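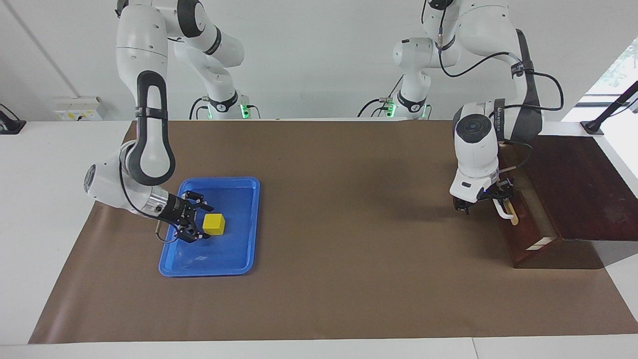
What the second bench is going to cost us

Quick one tonight, I have the spreadsheet open in the other window and if I don't write this down I'll forget why half the numbers are what they are.

So. Second bench. Same as the first, more or less, two arms on the back edge, two-finger grippers, table, the cabinet thing for the drawer tasks. Approved in principle in July. "In principle" meaning Ebuka Danladi said yes in the hallway and then asked for a one-page budget, and the one page is now four pages and I still don't have a number for shipping.

Writing it in the order I wish I'd budgeted the first one.

The arms

Obviously the big line. Not putting the price here, the quote says I can't and anyway yours will be different. Two vendors. Pridus, who we bought from before, and Zaslow, who are cheaper on paper.

Cheaper on paper. Zaslow's quote leaves out the controller cables over the standard length, leaves out the mounting plates, and has the gripper as an "option". Option for what, a very expensive pointing stick? Once I added it all back in, the gap between them was small enough that I stopped caring. Pridus again, then. Same spares, same software, I already know which menu the thing I need is hidden in.

One thing I did get out of Pridus this time: 10 percent off the second arm if both go on one purchase order. Ask. I didn't ask last time. Still annoyed.

Grippers

Priced seperately from the arms so they get their own line. Two plus a spare. We argued about the spare. My side: a gripper on a drawer handle all afternoon is taking sideways load it doesn't love, and the lead time on a replacement is 24 working days. That's more than a month of a bench doing nothing. The spare stays in.

Fingertips are a consumable, put them under consumables. Do not put them under grippers or whoever reads the budget will think you're buying grippers every quarter. Been there.

The table

First bench I bought the cheapest table that was long enough. Never again. It's fine now, it's bolted, it's braced underneath, but I spent a weekend and most of my patience getting there. When both arms stop at once a light table moves. Not a lot. Enough.

For bench two I got a price from Howells for one with a proper frame, white top, same length. Costs more than I wanted. Then I added up what I put into fixing the cheap one (steel, bolts, two trips for more bolts) and the difference was $70. Seventy dollars! For a weekend. Howells it is.

Measure your doorway. I'm not telling the story.

Stuff that goes on the table

Small money but it adds up and it never makes it onto anybody's first draft. Ours:

brown paper, by the roll, widest they sell
trays, plastic, blue because the store had blue, get extra
small blocks in a few colours (colors, sorry, I type for the UK people half the day)
a wooden cabinet with a drawer that slides properly
tape, so much tape
clamps

On the paper. People ask why not a mat. Mat gets dirty, you clean it, it looks different after, and it costs real money. Paper gets dirty, you tear off a new bit. One roll lasts us ages. Cheapest thing on the list and I'd fight for it.

On the cabinet. Please spend a bit here. The first one I bought was flat-pack with a drawer that stuck on one side, and I lost days thinking it was the arm. It was the drawer. Current one is a dark reddish-brown secondhand thing from the furniture place on Standale Road, with a light handle the gripper can get hold of, and it's better than anything I found new. Problem is now I need another one and they only had the one. So the budget has a line that says "cabinet, similar" and a guess next to it. Ebuka circled the guess.

If I can't match it I'll buy two of something else and swap both benches over. Means redoing a bunch of setup. Not in the budget, my evenings are free apparently.

Cameras and stands

Didn't think about stands at all the first time. Budgeted the cameras, felt clever, then they arrived and there was nothing to put them on. A decent stand arm with a clamp base that doesn't sag overnight is not a ten dollar item. I tried the ten dollar item. Get the heavy ones, get one more than you have cameras.

Also the window. We have one right by the bench and I like it, green outside, keeps me sane. But the light changes all day and the camera settings that are good at 9 am are rubbish by 3. So, blinds. Blinds are a facilities purchase, different form, different person, three week wait. Start that form FIRST. It's the slowest thing in the whole project and it's blinds.

Power and cables

Count your outlets before you sign anything. Ours are on the wall just over the table, handy, but handy isn't the same as enough once you've got two arms, a computer, cameras, a monitor and whatever someone plugs in to charge. An electrician for one new circuit was more than I guessed by a lot. I had put in a power strip. Lol.

Cables: buy longer. Whatever you think, longer. A cable that's fine with the arm parked is not fine with the arm reaching over to the far side with its wrist turned round. Add clips and sleeves. I forgot the sleeves twice, they're on the list now in capitals.

The boring total

All the extras, meaning everything that's not arms, grippers, cameras or the electrician, come to $1,126. That's table, stands, paper, trays, blocks, cabinet guess, cable bits, tape. I had written down half that in the first draft. If you're doing your own version of this and your extras line looks nice and small, go back and look for the stands.

Still missing: shipping, like I said. And insurance, which I've been told is "probably covered" and I'd like that in an email please.

Also no idea yet on training time. New person needs to get comfy running both arms before the bench is any use, and that's hours from somebody who already knows, ie me. Do I put my own hours in? Ebuka says yes. Finance says there's no code for it. Left it as a note at the bottom of page four.

Things I'd do different, fast

Get the delivery date in writing for each box, not for the order. Last time the arms came and the mounting plates didn't and I had two very nice arms in foam for nine days.

Order table before arms. It needs to be in place, bolted, level.

Don't buy the computer until the last minute.

Keep 10 percent back for stuff you forgot. I know everyone says it. I kept nothing back last time and paid for the second roll of paper and the clamps myself, and then couldn't claim it becuase I'd lost the receipt.

Put serial numbers in a file the day things get unpacked. Phone photo of the label is fine.

OK that's the lot for tonight. Pridus quote expires soon so I need this signed, and the blinds form is still sitting in my drafts. If anyone's got a line on a small solid cabinet with a drawer that actually runs straight, comments are open, I will drive to get it.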